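Dekdale Puts a Price on the Lost and Found

Dekdale's public library will start charging for forgotten property next month, ending a long tradition of free storage for people who can't keep track of their own belongings.

Under the new rules, the library will hold an item for 30 days at no cost. After that, getting it back takes a dollar and a signature. Anything left past 90 days goes to the Drindska thrift store on the corner, where many of the owners will presumably buy it back without noticing.

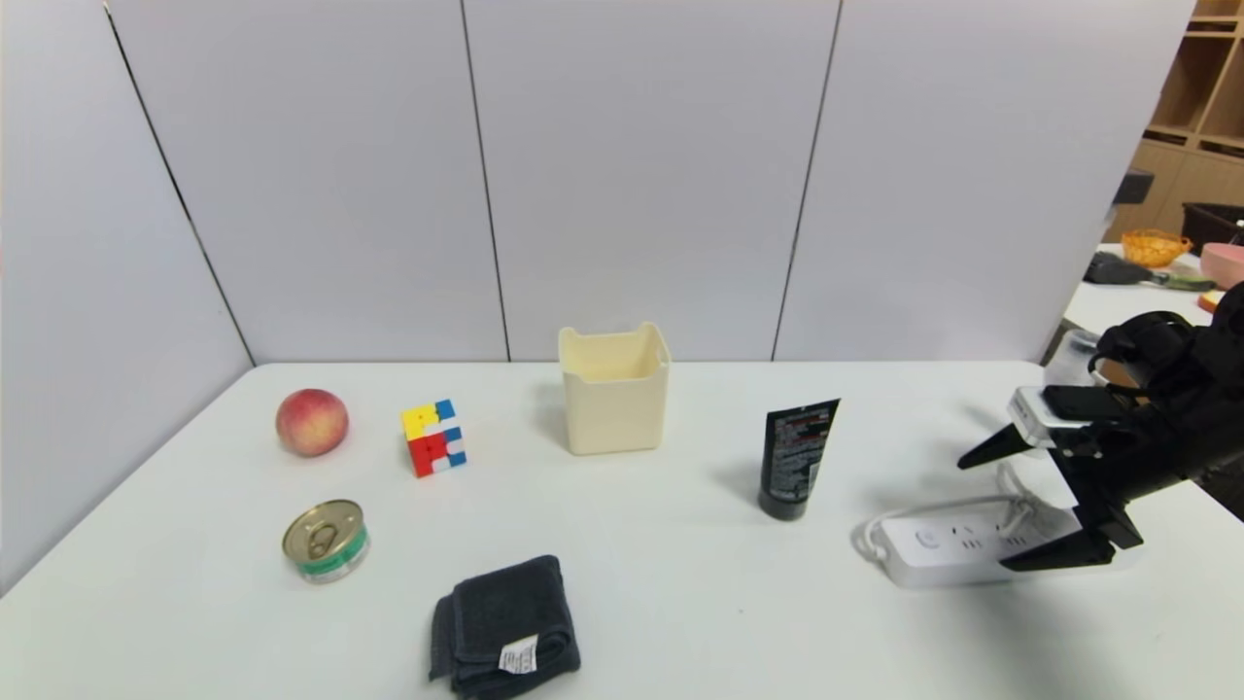

The library logged 2,271 lost items in the year that ended in July, up from 695 the year before. Director Aoife Conneely blames the jump on the new reading room, which has comfortable chairs and, she says, "a sort of amnesia in the carpet." Umbrellas led the list with 458. Single gloves came next, followed by reading glasses, which people tend to report missing while wearing another pair.

Under the old system, everything went into a closet behind the Bélanger Room, and visitors were trusted to dig. Several went in for a scarf and came out with a better scarf. Conneely would like this to stop. 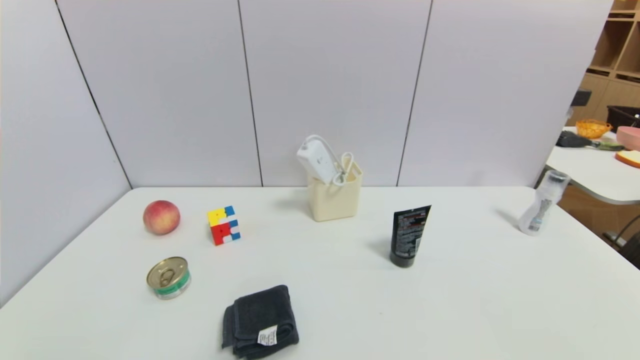
Food is the one category the new rules handle briskly. It gets until closing time, and no claim form. A peach like the one at the far left of the table, rosy and yellowish and very much in its prime, would have to be collected the same day or go in the compost. The old policy did not mention food at all — an oversight that came to light during a warm week in July, by way of the heating vents.

Not everyone is pleased. At Tuesday's public meeting, one resident asked whether the dollar applied to each glove or to the pair. Each glove, he was told. He asked what would happen if he had lost only one. The discussion lasted longer than the vote on the roof.

The library expects to raise $200 a year from the fee, a little less than the cost of the new sign explaining it. The sign is being made by Fakis, a local print shop, and was due last week. It has been misplaced.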